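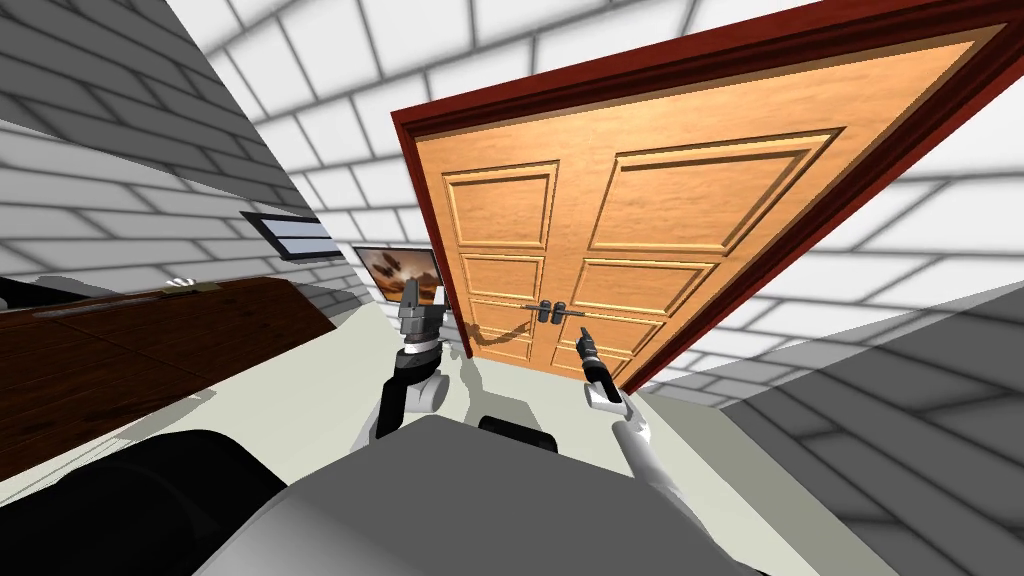 Stallby props auction: worth it or a racket?

fenland_reels
Has anyone looked at the Stallby catalogue? They're selling bits from all four series, 1,072 lots. The one I want is the harbourmaster's coat from the last episode. Estimate is 1,796 quid before fees. Talk me out of it.

oddsock77
Easily done. Ask them which coat. There'll have been several, one for the actor, one for the stunt double, spares for the water shots. "Production used" on the listing could mean it hung on a rail in Prunham for three months.

fenland_reels
It says screen matched though.

oddsock77
Matched by whom? The people selling it. I'd want to see the stitching next to a still from the episode, and the listing has one photo of the back.

Marrow Lane
Bit harsh. Millex did the sale for Bowen a few years ago and I bought a satchel from that. Came with paperwork, and the scuff on the flap is plain as day in episode two. Still pleased with it.

oddsock77
Paperwork signed by Millex, I'm guessing. A letter from the auction house tells you what the auction house thinks.

Marrow Lane
And the costume tag, with the scene numbers on it. You can be suspicious of everything, but some of it is real.

kettleblack
What did you pay in the end, with the premium? I bid on a lamp in that same sale, hammer was 556 and I'd have been stung for a good deal more once they'd added everything on. Glad I lost.

Marrow Lane
More than I told my wife.

tidewrack
I don't get why this sale is happening now. They've said there "may" be a fifth series. You don't flog the harbourmaster's coat if you think he's coming back. So either he's dead or it's a spare.

fenland_reels
He fell off a pier in the dark, we never saw a body!

tidewrack
Which is what they always do when they haven't decided.

oddsock77
Top bid is up to 2,074 as of this morning by the way. Bidding closes Sunday.

fenland_reels
Right, that's me out then. Might have a go at the tide tables, lot 31. Has anyone emailed them for extra photos and got a reply?

kettleblack
Twice. Got the newsletter.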